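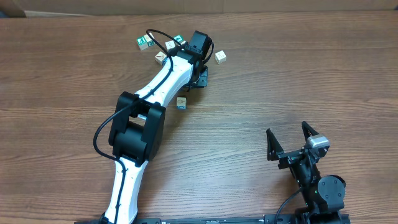
White and black robot arm over a wooden tabletop

Pastoral and Inclusion > Group work > Friendship groups: printed workbook or online programme?

tamsin_yr8
I have been asked to set up a friendship skills group for Year 8, starting in September. There will be eight pupils, a mixture of those who have fallen out with everyone and those who never had a friendship group to fall out with. I have a small room next to the library and a slot during afternoon registration.

My line manager wants me to choose between the Onden workbook, the one by Veerle Mulder, and the Stirnum online programme. The school will pay for one of them. I have seen the workbook and it looks sensible but it is 83 pages long and I can't see how you would get through it. I have only seen the demo of Stirnum. Has anyone used either with this age group? I am a TA by background and haven't run a group on my own before.

P_Garrick
We used Onden last year. Don't try to get through it. I photocopied the pages I wanted (you are allowed to within your own school, it says so inside the cover) and left the rest. The section on joining a conversation that has already started is very good. The section on body language is long and ours found it babyish.

The pupil pages have a lot of writing. If any of yours struggle with writing, do it as talk and fill in one sheet between the group.

moorside_senco
How long is your slot? That makes more difference than which one you buy. Stirnum sessions are meant to take 30 minutes and they do take that. Onden says 60 on the front of each unit, so you would be splitting every one over two meetings and half of them will have forgotten the first part.

tamsin_yr8
Registration is only 20 but I am allowed to keep them into the start of the next lesson if I clear it with the teachers. So 30 if I am lucky.

moorside_senco
Then I would go for Stirnum. The sessions are short, there is a video, they answer some questions on screen, then there is a talking task. You need very little preparation. For someone who is new to running groups I think that matters.

kestrel44
I would go the other way. We had Stirnum for a year and I was glad when it ran out. The whole point of the group is that these children can't talk to each other, and you sit them in a row looking at a screen. The talking task comes at the end, so that is the bit you lose when someone arrives late or can't log in. Someone always can't log in.

The videos also show American-style corridors with lockers and our lot spent the first session laughing at that.

moorside_senco
You don't have to put them on separate screens. We do it on the board with everyone round one table and I click through it. I skip the questions if they are talking anyway. I agree it would be poor done individually, but that isn't the only way to use it.

kestrel44
Fair enough, but then you are paying a yearly licence for a set of short videos. The workbook is bought once.

P_Garrick
Agree about the licence. Ours asked for the money again every year and the price went up.

One thing for tamsin whichever you choose. Think carefully about who is in it. If two of the pupils have fallen out with each other and both are in the group, you will spend every week on that. I had this and ended up moving one of them to see me separately, which upset her more than not being picked in the first place would have done.

tamsin_yr8
The list was given to me. There are two girls on it who were best friends until the spring and now won't be in the same corridor. I did wonder.

P_Garrick
I would go back and say so before it starts. It is much easier to change a list on paper than once they have met.

hollins_pastoral
Can I disagree a bit? We had a pair like that and having both in was the making of the group. They didn't become friends again. But they learned to sit in a room together and disagree about something small, and the others saw them do it. I did speak to each of them beforehand and asked if they were willing. If either had said no I would have left it.

I would also ask the rest of them. We gave each pupil a short note saying what the group was for and that they could come once and then decide. Two decided against and were replaced. Those who stayed had chosen to, and it showed.

P_Garrick
That is reasonable, though you sound more experienced than tamsin is saying she is. Doing it with a first group is asking a lot.

hollins_pastoral
True. I also had a colleague in the room. Tamsin, will there be a second adult?

tamsin_yr8
No, only me. There is an office across the way with someone in it.

moorside_senco
Ask for a second adult for the first few sessions at least. They don't have to lead anything. It lets one of you step outside with a child who is upset without ending the session for everyone.

dwr_tutor
Has anyone been on the Munther Hijazi training day? He did ours. He is not tied to any of the schemes and his view was that you should start with several weeks of doing something together before you teach anything — a board game, cooking, a big jigsaw, anything with turns in it. Then the teaching comes out of what has happened. I have run it like that since and I only use Onden pages when something comes up that fits. I think people worry too much about which scheme.

kestrel44
I have been on it. Good day. The trouble is that when I proposed it, our deputy head asked what the pupils were learning in the first half term and "taking turns at a board game" did not go down well. You need someone above you who understands it.

dwr_tutor
I wrote it up as an observation period. I noted who spoke, who waited, who gave up, and that became the baseline. It was accepted. I can share the sheet I use if it would help, it is one side of A4.

tamsin_yr8
Yes please, that would be very useful. I like the idea of starting with a game. I was dreading standing up and doing a lesson on friendship to children who don't know me.

Does anyone measure whether it has worked? I have been told I need before and after scores.

moorside_senco
Stirnum has a questionnaire built in. Pupils fill it in at the start and the end. It gives you a graph, which senior staff like.

P_Garrick
I don't put much weight on those. Mine scored themselves high at the start because they didn't want to admit anything, and lower at the end because by then they trusted me. On the graph it looked as if I had made them worse. I use dwr's approach now with a question to form tutors, which is just who does this pupil spend break with.

moorside_senco
We have seen that dip too. I explain it in the covering note. I would still rather have the figures than not.

hollins_pastoral
Ask the lunchtime supervisors as well as the tutors. They see far more.

tamsin_yr8
Thank you all. I have emailed about the two girls and asked for a second adult. I am leaning towards the workbook, with the first few weeks spent on games, and using only the pages that fit. I still need to find out if the library will lend us the games or if I have to buy them.

kestrel44
Charity shops. Check the pieces are all there before you pay.

dwr_tutor
Sheet sent by private message. The box at the bottom is for anything said on the way out of the door. I got my most useful notes from that one.

tamsin_yr8
Received, thank you. Reply from my line manager too: yes to a second adult until half term, and she wants to talk about the girls in person.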